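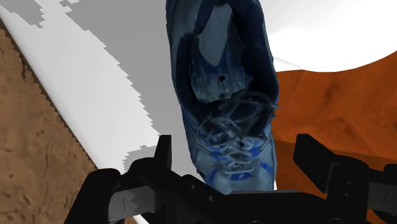

Blue lace-up, in sim, gripper open on both sides of it. Long thread about rules coming, get a drink first.

Hi all! I've been promising this one since November and a few of you have been very patient with me. It's about the house rules we use for grasping tests in simulation at Ruveo, and how we write them down so that somebody in another building can run the same test and get a number that means the same thing.

Some background for the newer folks. We test picking up household stuff in sim before any of it goes near real hardware. Shoes are one object family out of several, and they are my favorite by a mile, and they have also caused more arguments in our team than everything else put together (lovingly! mostly!).

Rule one is the oldest and it came from Lærke Bundgaard, who wrote it on the wall in marker: say what counts as a success before you run anything. For shoes ours is lifted clear of the surface, held for 3 seconds, and still in the fingers at the end. Dragged along by a lace is a fail. We had a week of very cheerful meetings about whether a lace lift should get half a point, and I'm glad we said no.

Rule two: save the view before the fingers close. Every trial, good or bad. In the one up top neither fingertip is on the shoe yet, and there's more of a gap on the right than on the left. That is exactly the kind of thing I want to be able to go back and look at. If you only keep the final result you end up guessing about the approach, and I have guessed wrong so many times.

Rule three is about being off center, and people get touchy about it. An uneven gap at the start is allowed. We don't nudge the object to make it fair. What we do ask is that you write down the offset and leave it in the results. A test set where every shoe sits perfectly in the middle will give you a lovely score and teach you very little about Skalovbridge, where our partner site puts things down any old way.

Rule four: the object's model gets a version number, and so does its collision shape, separately. Please, please do this. What you see rendered and what the physics is bumping into can be two different things, and laces are the worst for it. They look like a nice tangle you could hook a finger in, and underneath the solver may have one smooth lump. Or the other way around, which is how I lost most of an afternoon and a perfectly good sandwich.

Rule five, friction. Write it down. Write down where you got it, too. "Default" is an acceptable answer if it's the true one – I would so much rather read "default" than a number with four decimals and no source. Ditte Eskildsen went back through our old reports looking for friction values and came out with a list of missing ones long enough that we now block the report template until that box is filled in.

Rule six: vary the background on purpose. Colors, surfaces, shadows, all of it. Shadows especially, they come out blocky at our render settings, and a vision model can get strangely fond of a blocky edge. We keep 12 background sets, and 2 of them are held back and never used for training. If you find yourself peeking at the held-back ones to "just check something," that counts as using them, and you have to make new ones. I have made new ones. It's fine, you survive.

Rule seven is how many trials. Ours is 147 per object family. Everyone asks why that number. It's the size of our pose grid after we threw out the poses where the gripper starts inside the table, and it stuck. Pick whatever number suits your setup, but pick it ahead of time and don't stop early when things are going well. Stopping early when things are going badly is also out, sorry.

Somebody asked me whether this is all a bit much for sim, where you can rerun anything for free. I get it, I used to feel that way too. But cheap reruns are how you end up with eleven results and a favorite. So one more small one: reruns get logged with a reason, even if the reason is "I forgot to turn on logging."

Things we still haven't settled, and I'd love to hear from you: whether to score a grasp by the heel differently from one across the laces, and what to do about pairs. We only test single shoes right now. Ásgeirsdóttir's group tests pairs and their write-up on it is worth your time.

The checklist fits on one page and I'm happy to send it to anyone who wants it, just reply here. I'm around until 4 pm and then again after the kids are in bed.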